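Progress report, first phase
Drorkik office and supply desk, automation trial
Prepared for Thoa Tiêu by the operations side, April 2, 2023

You asked for a plain account of where the money has gone and what it has bought. The short version is that we have a lot of recorded handwork, a partly trained arm, and six people whose jobs have changed more than the plan said they would. I was doubtful about this project in August and I am still doubtful, though for different reasons.

The plan was to have Bitier's sorting arm take over the clearing of small supplies from the shared tables: stationery, cables, bagged parts, masks. For that it needs examples, so desk staff now spend part of each shift doing the work slowly with hand-held grippers and a small head-mounted device while everything is recorded. We have logged 284 hours.
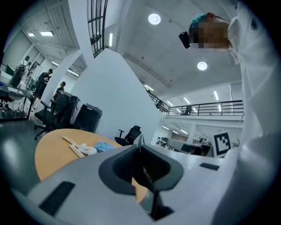 Does the recording count as work time?
It's paid at the normal rate, but the desk targets were not lowered to match, so people stay late to catch up. I have asked twice for the targets to be changed and have had no decision.

On staffing, the proposal promised that nobody would lose hours. So far that holds. What it left out is that the hours would be different. Two of the most experienced people on the desk now spend most of their week showing a machine how they pick things up, and the questions they used to answer go to whoever is closest. Requests that were closed the same day in the old setup often sit overnight. Danladi, the contractor, calls this a transition cost. It may be one, but their report gives no date for when it ends.

The arm itself does well with stiff, square items. Soft packaging is another matter. Clear plastic gives it trouble, and so does anything with a cord, and a large part of what passes over our tables is one or the other.

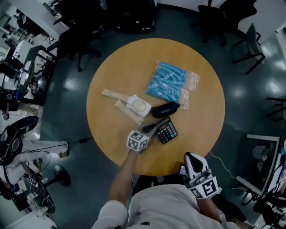
Of the 32 item types on the original list, the contractor says most are "in training." I could not get a clear meaning for that term. I would ask that the next payment be tied to items the arm can clear by itself on an ordinary shift, with our own staff keeping the tally.

There have been complaints about sore wrists. We moved to shorter recording turns and the complaints dropped off, which also cut the amount recorded per shift. Cutance, the software that checks the recordings, throws out a fair number of them, and the people who made them are not told why. That has done more harm to morale than the grippers have.
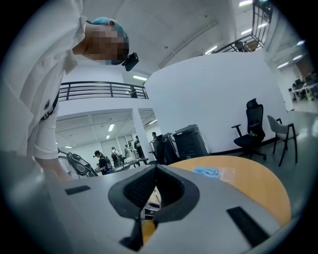 Kelechi Uzor read a draft of this and thinks I am being too hard on it. Her view is that the desk work was dull to begin with, that several people like the change, and that she would sooner teach the arm to sort cables than sort them herself for another ten years. She does agree about the targets, and she wants it written down that the people doing the teaching should get a say in which tasks go to the arm first.

I have no quarrel with that last point and have added it to the requests below.

Requests for the next phase:
Lower the desk targets for anyone on recording duty.
Give staff the reason when a recording is rejected.
Have desk staff help choose the order of tasks.
Hold the next payment until Danladi defines "in training" in writing.

The spending sheet is attached separately. The line for replacement gripper pads is over budget and I am still waiting on the invoice that explains it.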